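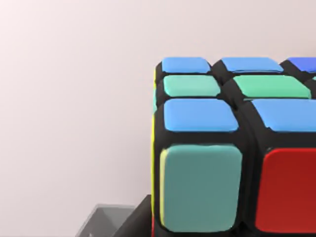
Plandmont Shared Workshop
Cube robot build - minutes of meeting, 19 September 2021

Present: Vernon MacPherson (chair), Kirsten Petrenko (minutes), four members of the build group.

1. Minutes of last meeting
Agreed, with one correction. The spare servos came from Katico, not Drollano.

2. Simulation
Kirsten reported that the close-up view is now rendering properly with the cube at the gripper. Colour reading is the weak point. The top face has light blue, teal and mint green stickers next to each other and the classifier mixes them up. Red and yellow give no trouble. Vernon asked if the palette could be changed to plain colours. Kirsten would like to keep it until the next set of runs is finished, then decide. Agreed.

The last batch was 2948 runs. Kirsten will sort the failures into colour errors and grip errors before anyone changes the code again.

3. Layer alignment
When a layer stops slightly out of line with the one below, the next turn can jam. Two options discussed: a short squeeze after each turn, or a slower finish to the turn itself. The squeeze is easier to write. Vernon to try it first, in simulation only.

4. Gripper
The first printed fingers flex too much at the tip. Vernon will reprint them with 40 per cent infill and a thicker root. The printer is booked for the Paquette clock project until the end of September - he will ask for a gap. Rubber pads were suggested but left for now.

5. Money
Budget for the build is £800. Bearings and a second power supply will come to £100 and were approved. Receipts to Kirsten, please, with the item written on the back.

6. Bench space
The group may keep the end bench provided the vice is left clear. Cables to be coiled and hung up after each session.

7. Any other business
The lower drawer of the parts cabinet sticks. Vernon has a spare runner and will fit it.

Actions
Kirsten - sort run failures, report on palette
Vernon - squeeze step, finger reprint, drawer

Next meeting: date to be set by email.

Contact the workshop | © Plandmont Shared Workshop | Back to top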